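The Second Draft Problem
October 2012
By Derek Bramwell

Wrote the last line of the novel at ten past one in the morning. Went to bed. Woke up convinced it was the wrong last line.

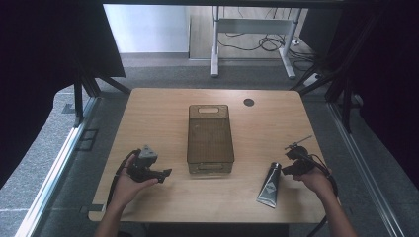
WHERE IT STANDS

282 pages. That's Badau, the book I've been telling people is "nearly done" since before my daughter could read. She can read now. She has asked for a copy and I've said no, on account of chapter 6, and also the language in most of the others.

Badau is a town. I made it up on a bus. It has a ferry, a bad hotel and a man called Whiteley who runs both and isn't good at either. He was supposed to be in one scene. He was going to carry a suitcase upstairs and be rude about it. Then he came back down and asked my heroine what she was doing with her life, and I had no answer, so he stayed and asked again in the next chapter.

Minor characters do this. You give them a line to fill a gap and they take the room.

CUTTING

So, draft 2. I print the thing. Always print it. On a screen everything looks finished.

Then I go through with a pencil and mark every page where I got bored. Not where I think a reader would, I can't know that. Where I did. Chapter three had eleven marks in a row. It was all about the history of the ferry company, Rarico, its founding, its debts, its long feud with a rival line called Geteo. I loved writing that chapter. Two weeks of my life. Gone by lunchtime.

Kept one sentence of it - the one about the boats being painted the same color so neither side could tell who was winning. Moved it to the hotel bar and gave it to Whiteley. He says it better then I did.

WHAT I'D TELL YOU

Not much. Leave the draft alone for a while if you can stand it. I managed six days, I'd planned on a month. Read the dialogue out loud, even the embarassing bits. If two people in the book have names starting with the same letter, change one now, before you get attached.

And start the next thing. I've got a page and a half of it. No ferries.

Badau goes to my editor in November. New last line still pending.

COMMENTS (3)

inkblot_jo: Eleven marks in a row, ouch. My whole middle is like that. Did you save the ferry chapter anywhere?

Derek Bramwell: In a drawer. It can stay there.

T. Marsh: I would read a whole book about the feud. Just saying!

Contact the editors | Copyright 2012, all rights reserved | Back to top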